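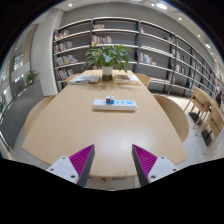

Mesa larga de la sala de reuniones, con regleta blanca y planta al fondo.

ACTA DE LA REUNIÓN DE SEGUIMIENTO
Renovación del sistema de catalogación y préstamo

Sesión ordinaria de febrero. Inicio: 10:05. Cierre: 11:50.

Asistentes: Gemma Bellini (preside), Viola Piras (catalogación), Da-eun Yoon (sistemas), Fiorella Vitale (préstamo y atención al público).
Excusa su asistencia: Ilaria Leone (adquisiciones). Envía comentarios por escrito al punto 4.
Secretaría: Viola Piras.

1. Aprobación del acta anterior
Se aprueba con una corrección. En el punto 3 donde dice «registros de autoridad» debe decir «registros de ejemplar».

2. Estado de la migración a Drandine
D. Yoon informa de que la segunda carga de prueba terminó sin interrupciones. El informe de errores recoge 79 registros rechazados, todos del fondo local. La causa más frecuente es la ausencia de código de lengua en el campo 008; en los restantes hay un subcampo de signatura duplicado que el sistema antiguo toleraba y Drandine no admite.
V. Piras propone corregir en origen y repetir la carga completa. D. Yoon prefiere corregir en destino, porque la exportación ocupa el servidor toda una noche y obliga a suspender la copia de seguridad. Se debate la trazabilidad de los cambios. G. Bellini recuerda que el sistema antiguo seguirá disponible en modo de consulta y que no conviene mantener dos versiones divergentes de un mismo registro.
Acuerdo: corrección en origen. La exportación se limitará a los registros afectados.

3. Reglas de préstamo
F. Vitale presenta la tabla revisada de tipos de usuario y de material. Los tipos de usuario se reducen a 12 – el sistema actual mantiene varios sin titulares activos. Quedan sin definir las condiciones del préstamo interbibliotecario, a la espera de respuesta de Plilleck sobre el formato de los mensajes de solicitud.
Se discute el cómputo de los plazos en días de cierre. Drandine permite trasladar el vencimiento al siguiente día hábil o prolongar el plazo completo. Se elige la primera opción para todo el material salvo los equipos portátiles, que vencerán en la fecha nominal.
Los avisos de vencimiento se enviarán con una antelación de 2 días. F. Vitale revisará los textos antes de cargarlos.

4. Etiquetas y lectores
Se da lectura a los comentarios de I. Leone. El presupuesto de Zondetti incluye etiquetas de poliéster y bobinas de recambio, pero no menciona el adhesivo para cubierta plastificada. El de Ragnarsson sí lo detalla, con plazo de entrega de unos 40 días. I. Leone se inclina por el segundo si el plazo es compatible con el calendario de reetiquetado.
D. Yoon señala que los lectores actuales no interpretan el dígito de control del nuevo código sin actualizar el firmware. Se hará una prueba con un lector del mostrador antes de extenderlo al resto.
Acuerdo: pedir a Zondetti aclaración por escrito sobre el adhesivo. La decisión se aplaza a la próxima sesión.

5. Formación
Sesiones separadas para catalogación y préstamo. El entorno de prueba se restaurará antes de cada una. F. Vitale pide que se incluyan las devoluciones sin conexión y la posterior sincronización – en la demostración inicial no se trataron.

6. Ruegos y preguntas
V. Piras pregunta por la numeración de los volúmenes encuadernados en conjunto. D. Yoon responderá por correo.

Tareas pendientes
V. Piras: corrección de los registros rechazados.
D. Yoon: exportación parcial, prueba de firmware, consulta a Plilleck.
F. Vitale: textos de aviso, guion de la formación de préstamo.
I. Leone: escrito a Zondetti.

Próxima reunión: martes, 10:00, misma sala.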